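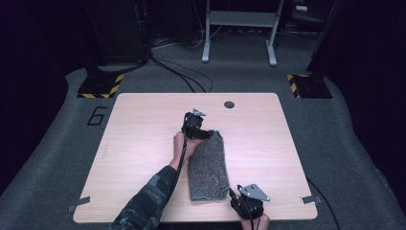 Ticket 174: Berkano cooling mat for dogs, pump will not hold flow
Status: Closed
Handled by: Yasir Rajput, Trisham pet products support

Customer report
Customer has a large Berkano mat with the Zernus pump unit, used for an older Labrador. The mat cools for the first few minutes, then the pump light turns amber and the water stops moving. The dog gets up and goes back to the kitchen tile. Customer has refilled the mat twice with tap water and tried another outlet.

8:40 a.m.
Asked for the code on the pump display. Customer reads 16, low flow. Asked them to unplug the pump, lay the mat flat on a hard floor, and check both hoses for kinks. No kinks found. Code came back after restart.

10:15 a.m.
Asked where the mat is normally kept. It was on top of a foam dog bed, which lets the middle sag under the dog's weight. Customer moved it to the floor. Pump ran longer but still stopped with the same code. 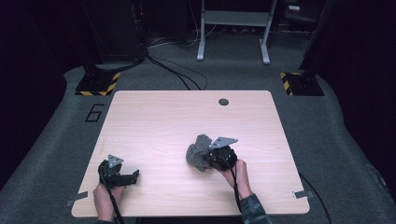
Tabletop and the two black hand-held grippers.

11:30 a.m.
Customer opened the intake cap and found the filter screen packed with hair. Rinsed it under the tap and put it back with the tab facing up. Flow reading went from 147 to 168 and stayed there. Normal for the large mat is 160 or higher, so this is in range.

Asked customer to leave it running through the afternoon with the dog on it.

4:05 p.m.
Pump still running, light green. Customer reports a small drip at the left hose connector – a few drops on the floor, no puddle. 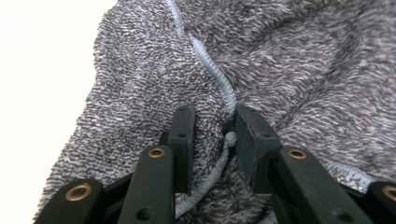

The connector on this version is a push fit with an O-ring. Told customer to switch off, pull the hose, wipe the ring, and push it back until it clicks. Drip continued. Ordered a replacement ring from Pacheco under warranty, no charge. Mat is fine to use in the meantime if the pump sits on a tray and the cord is kept off the floor.

Follow-up, July
Ring arrived and was fitted. No drip, no code. Customer now rinses the screen every weekend while the dog is shedding. Asked for the screen cleaning step to be moved to the front of the manual. Passed on to the Berkano product team.

Closed.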